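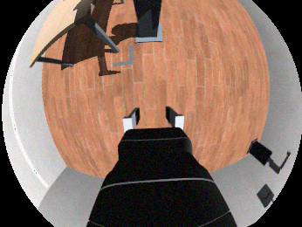 Home Projects Grants News Contact

Orellana Street Seed Library – progress report to the Brultitz Fund

25th November

Hi everyone, and thanks for being so patient with me while I pulled this together! Your grant has now carried us through the whole growing season, and I'm pretty happy with where we've landed.

The big number first: 3,481 seed packets went out the door this year. Beans and tomatoes flew, as always, but the surprise was okra, which I'd only stocked on a whim (I'll be ordering a lot more). We have 677 members signed up, and they got through all 12 of the workshops you paid for. The seed-saving ones filled up fastest. The composting one in July was pretty thin – it was 98 degrees and I don't blame anyone for staying home.

Returns are still our weak spot. People love taking seeds and then forget to bring any back, or they bring back squash that has crossed with who knows what. I've rewritten the handout and we're going to stick to easy crops for returns next year.

Money-wise, we came in a little under on printing and over on envelopes. I'd like to move what's left into a second cabinet for the Ornenholm branch, if that's all right with you. They've been running out of six shoeboxes and the mice have noticed.

Still to do before the end of November: germination tests on the older lettuce, and the spring order.

Contact us | © Orellana Street Seed Library | Back to top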